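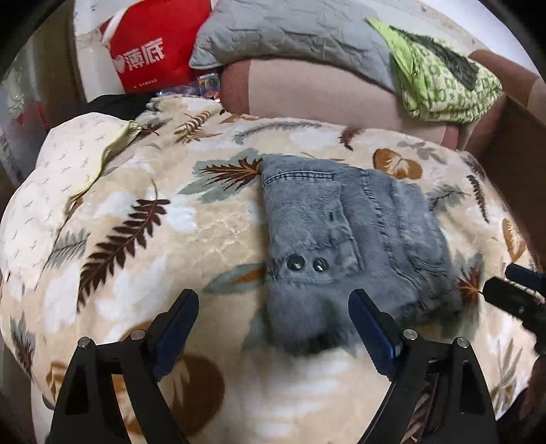
Folding denim so it stays folded

Denim has a mind of its own. A T-shirt will lie down wherever you put it, but a pair of jeans or a jean jacket wants to spring open again, and if you have ever built a lovely tidy stack on a closet shelf only to find it slumped over by the weekend, you know what I mean. I have been folding the family's denim on top of the bed for years now, and I have settled into a way of doing it that I'm happy to pass along.

Where to fold

I like a bed with a thick blanket on it. Ours has leaves and flowers all over it, on cream and beige, and it is plush enough that the cloth grips a little and doesn't slide off while I'm busy with a sleeve. A table works fine too, and it does give you sharper creases, but my back prefers the bed. Smooth the blanket out first with the flat of your hand.

Before you start

Check that everything is bone dry, especially the thick parts – waistbands, collars, pocket corners, and anywhere you see double stitching. Those spots can hold damp for hours after the rest feels ready. Empty the pockets while you're at it (I once sent a library card through two full washes).

Jeans

1. Hold them by the waistband and give them a good hard snap, the way you would a rug. This gets rid of more wrinkles than you'd think.

2. Zip and button them. Lay one leg over the other, with the back pockets facing out, and pull the inseams straight. They love to twist.

3. The seat makes a little triangle that sticks out past the legs. Tuck it in so the long edge is straight.

4. Bring the hems up to just below the waistband, leaving an inch or so to spare, and then fold in half again or in thirds, whichever suits your shelf.

5. Press down with your forearm and hold it there for a slow breath or two.

Jackets and denim shirts

1. Lay it face down, buttons closed. Metal buttons can leave little round dents in whatever is stacked on top of them, so I like the front to end up on the inside when the piece is going to sit for a long time. For everyday use I don't fuss, and if the buttons show, they show.

2. Fold one side toward the middle, then lay the sleeve straight down along the back. Do the same on the other side.

3. Smooth the seams with your thumbs, working from the collar down. A puckered seam will never go completely flat, and you shouldn't fight it. Just make sure the cloth on either side of it isn't bunched up.

4. Fold the bottom up to meet the collar. Thick jackets stop there. Thinner shirts can take one more fold.

If it still comes out lumpy

Look at the edges. Usually one side is nice and straight and the other has fanned out into layers, and all the bulk is hiding in there. Open just the last fold, pull the inside layer flat, and close it again. You rarely need to start over. My neighbor Nelu Bălan, who is far more patient than I am, slides his whole hand inside the fold and sweeps outward, and I have to admit his stacks are prettier than mine.

Stacking

Put the heaviest pieces at the bottom and turn every other one around, so the thick ends don't all pile up on the same side. I keep a stack to some 15 inches tall, and anything beyond that goes on the next shelf over. Stiff new denim is happier hanging up until it has been worn and washed a few times.

The winter things I put away in December get refolded when I take them out in spring, along the same lines but with the creases shifted over by a couple of inches. Old fold lines will fade if they always land in the same place, and it only takes a minute per pair.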